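Gallery: clear-out Monday, back room at Clastley

Quick post, will tidy it up later. Room 303 has been needing a proper clear-out since October and we finally got going on it. Mostly small stuff, offcuts, bits of pink plastic, paper. Big things went to Cutevbridge last week so dont ask me about the shelving. Bigger versions of these if anyone wants them, just email.
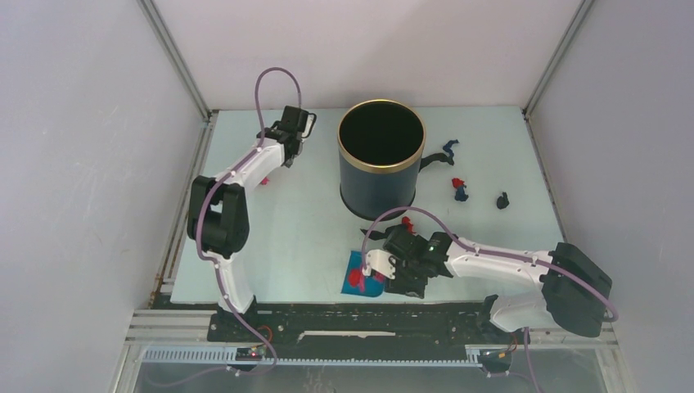

Blue-gray bin with the gold rim, on the white table.

The bin is the one nice thing we own. Tímea Kozma found it at the Flesitz sale for 10 dollars and has been defending it ever since. It usually lives by the door, full of umbrellas. Narrower at the bottom so it fits between table legs, handy. Rule for the day was small stuff in the bin, anything longer than your arm goes in the hall. Then somebody asked about the pink pieces, keep or toss?

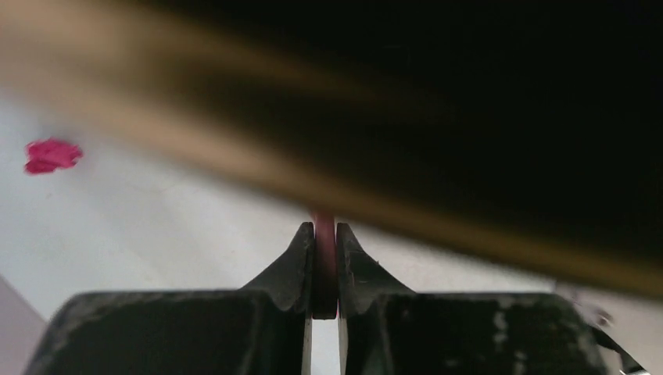
Toss, was the answer. We kept 60 of them from the Oosthuizen job "just in case" and in all that time used 3. If you need pink plastic for a class project say so before pickup, otherwise it's gone. Same goes for the odd scraps, they only end up on the floor.

Still nice stuff to look at, I'll give it that. Goes a bright coral when the light comes through. Rounded edges too, so no cut fingers. 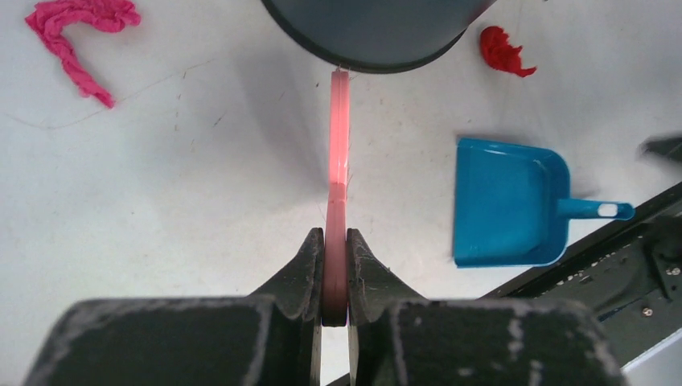
Table top, specks and all

Scuffs are old and not coming out, tried everything. The specks are a different matter.
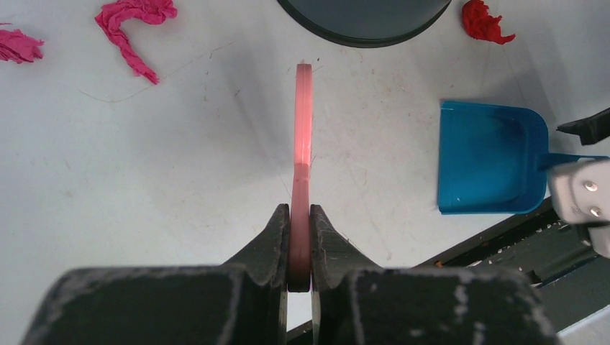

Cleaning stuff is under the sink, blue cloths only please, the green ones are for the kitchen and they keep wandering. Spray, wait a minute, wipe toward you. Go over the whole top and not only the part you used. Gray smudges, little dark specks, that wispy thread or hair on the white, all of it shows up the minute anyone sits down to work. Dry cloth after that. Then chairs back in.

Hall pile goes out Monday morning, 10 sharp. More pics when I get to them, theres a second batch on the other card. Keys back to Tímea.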